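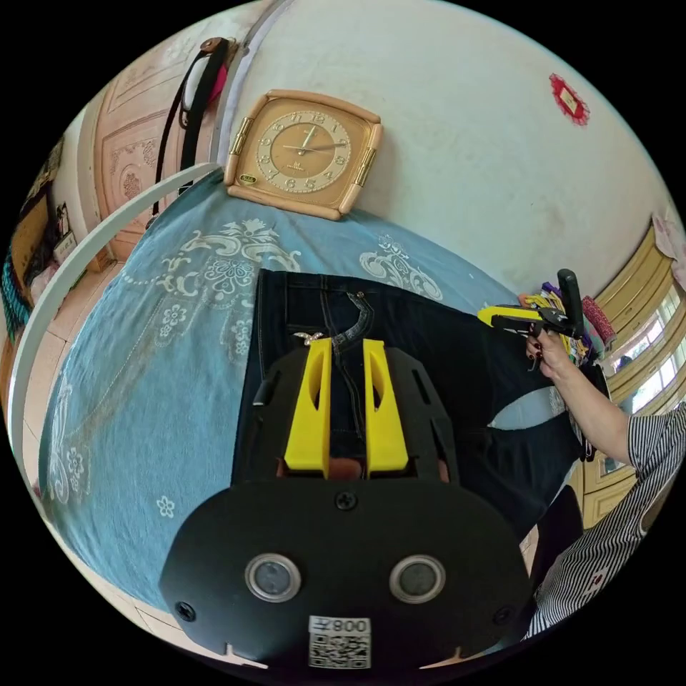

*Hand-held gripper with yellow slotted fingers above a pair of jeans on a bed. A second gripper is held at right.*

**Dolberg releases maintenance procedure for Poltik hand-held grippers**

HARAWIRA, June 26, 2023 - Dolberg today released a revised setup and maintenance procedure for the Poltik hand-held gripper, the tool its customers use to record folding, sorting and pick-up tasks in homes. The procedure replaces the sheet shipped with each pair since March and applies to every unit in service.

The main change concerns finger alignment. The two fingers must close parallel along their full length. A finger that has rotated on its mount will still pick up a rigid object but will let thin fabric slip at the tip, and the fault is easy to miss during a short check. Operators are now asked to close the fingers on a single layer of cloth before each session and pull lightly from both sides. If the cloth moves on one side only, the finger on that side is to be removed, its seat wiped clean and the finger refitted.

Fingers are rated for 16 hours of fabric work between inspections. Denim and other heavy weaves leave lint in the slots, which should be cleared with a dry nylon brush. Solvents are not to be used on the fingers or on the body. A finger with a visible crack at the edge of the slot is to be replaced, and both fingers on that gripper are to be changed together.

The procedure also covers the optical parts on the face of the body. Glass is to be cleaned with a dry lens cloth at the start of each day and again after any contact with bedding or clothing. The printed code label must stay flat and legible. A label that has lifted at a corner should be replaced before the next recording, and the unit must then be registered again in the Hakari software. Hakari will reject a session if the label on either gripper of a pair cannot be read.

Body screws are to be checked by hand with the supplied driver and never with a powered tool. Over-tightening was the most common cause of returned housings in the service period ended in March. Of 762 units inspected in that period, 300 had at least one screw seated too deep. Those housings were replaced and the units returned to their owners.

Grippers used as a pair are to be serviced as a pair. Opening width is set on one unit, copied to the other and confirmed in Hakari with both units held still over a plain surface. The check is repeated if either unit has been dropped.

The procedure is supplied as a printed card and as a file within Hakari. Customers with a current service agreement will receive the card with their next set of fingers. Replacement fingers, labels and lens cloths can be ordered through the Dolberg service desk in Harawira. Units with a damaged housing should be sent in complete, with the fingers fitted and the cable secured.

**About Dolberg**

Dolberg builds and services hand-held recording tools for robot training. Its products include the Poltik gripper and the Hakari session software.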